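第3章 配信用トラックの書き出しとアップロード

3-1 始める前に

この章では、Wisttonで仕上げた曲をレーベルの共有棚(Cirirstead)に上げるまでの手順をまとめます。Wisttonの公式ヘルプには「ワンクリックで配信準備完了」とありますが、筆者の環境では一度もワンクリックで済んだことがないので、以下は手作業が前提です。

用意するもの
・ミックス済みのプロジェクト(仮ミックスは不可)
・ジャケット画像(正方形、一辺1449ピクセル以上)
・カタログ番号

注意:「自動マスタリング」は切っておいてください。音圧が上がるので良くなったように聞こえますが、音量をそろえて比べると、キックの頭がつぶれているだけのことがよくあります。使いたい方は止めませんが、必ず元のファイルと聴き比べてから決めてください。

3-2 書き出し

1. プロジェクトを開き、全トラックのソロとミュートを解除します。
2. マスターのフェーダーを0に戻し、リミッターを外します。
3. 「ファイル」から「書き出し」を選び、形式をWAV、24ビットにします。
4. サンプルレートは制作時と同じ値にします。初期設定の「最適」が何を基準に選んでいるのか、説明はどこにもありません。
5. 末尾の余白を3秒に設定します。リバーブの長い曲では足りないので、耳で確かめて延ばします。
6. 「書き出し」を押します。進行表示が75パーセントで長く止まることがありますが、そのまま待ちます。

注:「高速書き出し」は、外部シンセを録音せずに鳴らしている曲では使えません。該当パートが無音になり、警告も出ません。

3-3 試聴

7. 書き出したファイルを、Wistton以外のプレーヤーで最初から最後まで聴きます。波形を眺めるだけでは確認になりません。
8. 別の再生環境でもう一度聴きます。イヤホンでも構いません。
9. 曲の頭と終わりにノイズがあれば、3-2の手順1に戻ります。

「Palau」というプリセットを通すと各配信サービスでの聞こえ方を再現できるという触れ込みですが、筆者には高域を少し削っただけに聞こえました。これで合格が出たからといって、手順7と8を省かないでください。

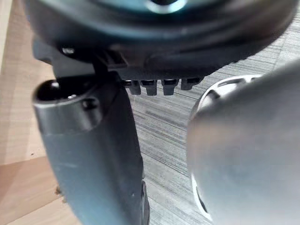
3-4 アップロード

10. Cirirsteadにログインし、「新規リリース」を開きます。
11. アーティスト名、曲名、リミックス名を別々の欄に入れます。曲名の欄に括弧つきでリミックス名まで書くと、後で二重に表示されます。
12. WAVとジャケット画像を指定の枠に入れます。一曲あたり約1144メガバイトを超えると受け付けられません。長尺のライブ音源は分割が必要です。
13. 「Shiferaw解析」のチェックを外します。ジャンルとムードを自動で付ける機能ですが、アンビエントの曲に「ワークアウト」と付いた例があり、後から消すには申請が必要です。
14. 「下書き保存」を押し、一度ログアウトしてから入り直して、内容が残っているか確かめます。
15. 問題がなければ「提出」を押します。

注意:提出後の差し替えは木曜の正午で締め切られます。画面には「いつでも編集可能」と出ますが、編集できるのは紹介文だけで、音源は含まれません。

3-5 うまくいかないとき

・「不明なエラー」と出る:ファイル名に全角の記号がないか確認します。
・試聴ページの音が小さい:試聴用の音源は圧縮されたものです。自分のWAVを上げ直す前に、ダウンロードした側の音を確認してください。
・処理中のまま動かない:再提出はせず、翌日まで待ちます。重ねて提出すると、カタログ番号が二つ消費されます。

ステムの納品については第4章に分けてあります。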